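Category: Minutes | Fandside Hall Users Group
3 shares | 0 comments

Minutes of the meeting held in the small room, May 2022

1. Minutes of the last meeting
Agreed as a correct record, with one correction. The Pernley tables are to be returned in September and not before.

2. Matters arising
The cupboard key has been copied. The hot tap in the kitchen still drips and Holst have been asked for a second visit.

3. Small room
The walls are finished and the meeting was happy with the white. It was agreed that nothing should be pinned or taped to the wall behind the table. Notices go on the board in the passage.

The green checked tablecloth stays on the long table. One member felt a plain cloth would be easier to keep clean, but most liked it. It is to be shaken outside after each session - not over the kitchen floor - and washed once a month.

4. Spectacles collection
The collection for Tirkeck now stands at 200 pairs. Of these, 36 still need to be sorted. Sorting will go on in the small room as before, and the following was agreed:

- Glasses are wiped and folded before they are packed.
- Pairs with a cracked lens go in the tray by the door.
- Any box with a lid will do, provided it closes properly over the glasses.
- Boxes are packed on the table and moved to the cupboard when full.
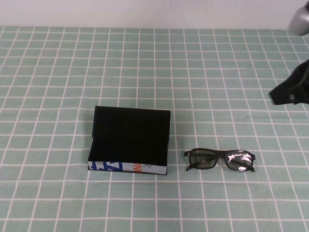
There was some discussion about whether to pass on empty cases as well. Tirkeck will take hard cases but not soft ones. Soft cases already handed in will be offered at the next table sale.

Cardboard boxes are still wanted. Shoe boxes are too deep for the cupboard shelves, so flatter ones are preferred.

5. Hall history display
The 1854 plan of Fandside has come back from the framer. It will hang in the passage, away from the radiator.

6. Any other business
The kettle lead is missing. Please check bags and boxes at home.

7. Next meeting
September, small room, usual time.

Contact the hall | Copyright Fandside Hall Users Group | Back to top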